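Caltstead Tenants' Forum > Shared Kitchens > Food storage rules, second floor

Flokura_Desk
Apr 18, 2024
Residents are reminded that the revised storage rules for the shared kitchens are now in effect. All food must carry a unit number and a date. Unmarked food will be removed at the weekly cleaning.

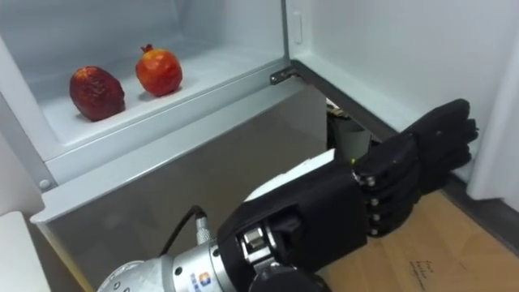 Fruit has been the main source of complaints since November. Residents disagree on when it should be considered spoiled. A pomegranate on a refrigerator shelf may keep for weeks, while the dark, wrinkled fruit lying beside it would be judged past use by many people and perfectly good by others. The desk will therefore go by the written date alone.

unit110
I object to this policy. A date written by the owner tells us nothing about the condition of the food. The former rule left the decision to the residents of each floor, and it worked.

Flokura_Desk
The former rule led to repeated disputes over discarded items — several of them still unresolved.

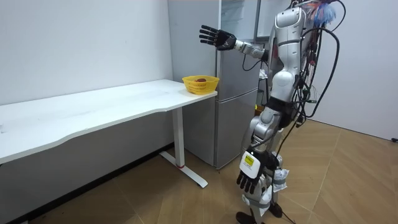 Residents who wish to propose different wording may do so in writing. Proposals should state the kitchen concerned and be left in the box at the Pruronano entrance.

vanek_side
I support the dates but not the weekly removal. Those of us in the Vaněk wing often travel for work. Two weeks would be a fair period for whole fruit and root vegetables.

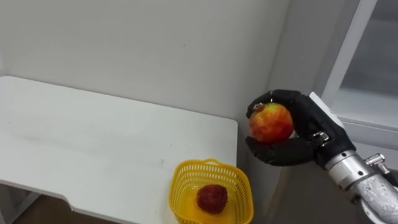

unit200 replied that two weeks is too long for anything already cut, and asked that whole and cut produce be treated separately.

vanek_side
I would accept that distinction.

unit110
I would not. It adds a second rule to one that is already poorly understood. My proposal will be in the box tomorrow.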